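Felalen – Zwischenbericht an die Projektförderung, Stand September
Vorgelegt von Despina Tudose, Werkstattorganisation

Das Vorhaben war schnell beschrieben: Kabel, Kleinteile und Geräte sollen dort liegen, wo man sie sucht. Bewilligt wurden dafür zwei Arbeitsplätze und die Sichtung des Altbestands. Den Altbestand hatten wir im Antrag auf einen Schrank geschätzt. Der Schrank hatte einen Keller.

Stand der Sichtung: 222 Kabel sind erfasst, 88 davon haben bereits ein Etikett mit Steckertyp und Länge. Beim Rest streiten Tudor Dobre und Riaan Chauke noch über die Frage, ob »lang« eine Länge ist. Ich rechne mit einer Einigung vor dem Abschlussbericht.

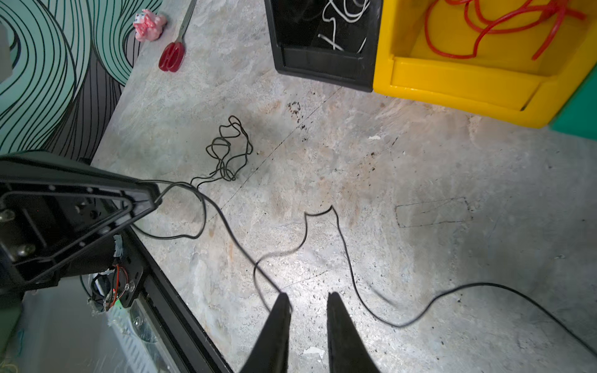

Arbeitsplatz eins ist seit dem Sommer in Betrieb und dient uns als Prüfstein für die Ablageregeln. Regel vier lautet, dass Kabel aufgewickelt und gebunden auf den Tisch kommen. Das dünne schwarze Kabel, das in Schleifen quer über die graue Platte läuft, kennt Regel vier offenbar nicht, und das Knäuel darüber legt sie sehr frei aus. Die Schere mit den roten Griffen liegt immerhin griffbereit. Im Regelwerk steht sie unter »Werkzeug, nach Gebrauch zurück«, und über die Auslegung von »nach Gebrauch« haben wir in der letzten Besprechung länger geredet, als die Tagesordnung vorsah.

Die Tischplatte in Steinoptik hat sich im Übrigen bewährt, auch wenn helle Etiketten darauf gern verschwinden. Wael Benkirane hat deshalb beim Lieferanten Sunik kräftigere Farben bestellt. Geliefert wurde zunächst Hellgrau. Die zweite Lieferung stimmte.

Bei der Ablage selbst sind wir von beschrifteten Kartons auf farbige Kunststoffschalen umgestiegen. Die Kartons waren billiger, wurden aber innerhalb einer Woche zu Behältern für andere Kartons. Vorgesehen ist nun: Schwarz für Kabel, Gelb für Laufendes, Grün für Geräte, die jemand noch prüfen muss.

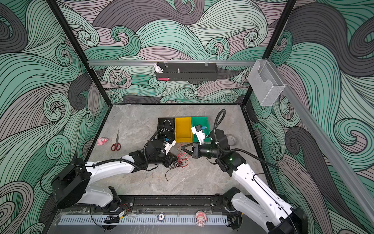 Die Umstellung kostete weniger als veranschlagt, der Restbetrag soll mit Ihrer Zustimmung in Kabelbinder fließen. Jacobus Lekota hat außerdem vorgeschlagen, die Schalen nach Größe statt nach Farbe zu ordnen. Der Vorschlag liegt schriftlich vor und bleibt vorerst dort.

Offen sind zwei Punkte. Die Bestandsliste in Flitumel lässt sich noch nicht nach Steckertyp filtern, und für die Kellerregale fehlt uns das Angebot der Firma Pearce, das seit dem Frühjahr »in Kürze« kommt. Sobald es vorliegt, reichen wir die Kostenaufstellung für den zweiten Bauabschnitt nach.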